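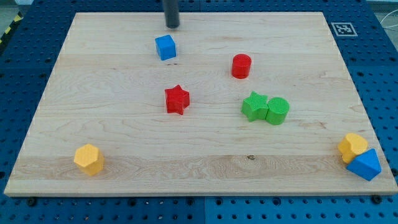
Progress report to the Bromier Fund: revival and tour of Jillureo

Reporting month: October 2023
Grant holder: Momero Theatre Company
Prepared by: Tamara Mocanu, production manager
Artistic lead: Lucian Vasiliu

1. Position at the end of the period

Rehearsals for Jillureo are under way at the Husar. The full company has been called since the start of the month. Act One has been staged and run without stopping. Act Two has been staged as far as the harbour trial, and the closing sequence is still being worked in sections with piano only.

The project is on schedule for the first preview. It is within the approved budget overall, although two lines have moved and are explained in section 5. No change to the purpose of the grant is requested.

2. Casting and cover

All principal roles are contracted. The part of the Ferryman was recast before rehearsals started after the original actor withdrew for another engagement. The replacement was seen in the first round of auditions and already knew the score, so no extra music calls were needed.

The application committed us to named cover for every principal role. This is in place. Cover for the Widow is shared between two members of the ensemble, one for the spoken scenes on tour dates where the reduced version is given, and one for the full version at the Husar. The arrangement was agreed with both performers and is written into their contracts.

Understudy calls have been fixed for the mornings of technical week. In the previous production these calls were left until after press night and some were lost to other work. The stage manager holds the cover list and issues a revised copy whenever a contract changes.

3. Script and score

The performing edition is now locked. The changes made since the last report are as follows.

The prologue has been cut back to the sung portion. The spoken introduction repeated information given again in the first market scene.

The second ferry song has been lowered by a tone for the present cast. Parts have been reissued to all players and the old set withdrawn. One reed part was copied with the wrong transposition and has been corrected.

The dance break in Act Two has been restored from the original manuscript, which the estate released to us on loan. The orchestration for this passage did not survive. It has been completed by our musical director in the style of the surrounding numbers, and the estate has approved the result in writing.

The running time with interval is longer than planned. Most of the excess is in scene changes, and we expect to recover it in technical rehearsal. If we do not, Lucian Vasiliu has marked a cut in the trial scene that can be taken without affecting the music.

4. Technical and staging

4.1 Set

The main deck is built and has been load tested. The jetty section splits into 4 trucks for touring, each of which passes through a standard dock door. An earlier drawing showed a single rear truck that would not have cleared the dock at two of the tour venues. It was redrawn before any timber was cut.

The revolve has been dropped from the touring version. It stays in the Husar version, where the existing mechanism is in good order. Staging for the affected scenes has been rehearsed both ways, and the prompt book carries both sets of moves on facing pages.

4.2 Lighting

The rig plan is complete. The Husar stock covers the general wash and the side light. Moving lights are on hire for the length of the run. Cueing has begun in outline from rehearsal recordings, with the intention of shortening the plotting session on stage.

The venue's dimmers are old and the fan noise can be heard from the rear stalls in quiet passages. The Husar has agreed to move one rack to the understage area. This work is at the venue's expense and is due to be finished before the fit-up.

4.3 Sound

All principals will wear radio microphones. The frequency plan has been sent to each touring venue for checking, and replies are outstanding from two of them. The ensemble will be covered by float microphones only. The balance will be reviewed at the first rehearsal with the band, and if the chorus words are not clear we will hire additional packs against contingency.

4.4 Wardrobe

Principal costumes are at second fitting. Ensemble costumes are mostly adapted from stock. The Widow's mourning coat has been remade in a lighter cloth, the first version having restricted the arms in the net-hauling number. Shoes for the dance ensemble were delivered late and are now being worn in during rehearsal.

5. Budget

By the end of the period 60 per cent of the grant had been spent or committed. This matches the cash flow submitted with the application.

Set construction is under budget. The saving comes from leaving the revolve out of the touring version and the transport that would have gone with it.

Music is over budget. The extra cost is for copying and for completing the restored dance break. We propose to meet it from the set construction saving. The transfer is within the limit that the grant terms allow without prior consent, and it is recorded here for information.

Contingency has not been drawn on. Final hire invoices for lighting will fall in the next period.

6. Access and audience work

Captioned, audio described and relaxed performances have been scheduled at the Husar. The describer has attended a run of Act One and will attend again once the show is on stage. A touch tour will be held before the described performance, using the actual props and a sample of each main costume fabric.

The grant requires 100 tickets at the Husar to be set aside for local schools and colleges. All have been allocated. Teachers have been sent the synopsis and a note on the bereavement scenes in Act Two.

Tour venues set their own prices. We have asked each of them to match the Husar concession rate, and have confirmation from most.

7. Risks

Company illness. Rehearsals fall in the season for colds, and the score is demanding for the tenor voices. Cover is in place as set out in section 2. Full voice is not required at cover calls or at the first technical session.

Late decision on the cut. A cut taken after the dress rehearsal would affect lighting and sound cues as well as the captions. A decision date has been set at the end of the first technical day.

Touring radio frequencies. If either remaining venue reports a clash, the plan can be altered, though the hire company needs notice to supply different packs.

Transport. The second truck is booked with a provisional driver only. Confirmation is being sought from the haulier.

8. Work in the next period

Complete the staging of Act Two and run the whole piece with piano.
Hold the band rehearsals and the seated run with the company.
Fit up, focus and plot at the Husar.
Confirm the frequency plan and the second driver.
Carry out the cover calls.
Open, and submit box office returns for the previews with the next report.

9. Request to the Fund

We ask the Fund to release the second instalment against this report. The signed expenditure statement and the current tour schedule are attached separately. Questions on budget or schedule should be sent to Tamara Mocanu at the production office, and questions on the edition or the estate to Lucian Vasiliu.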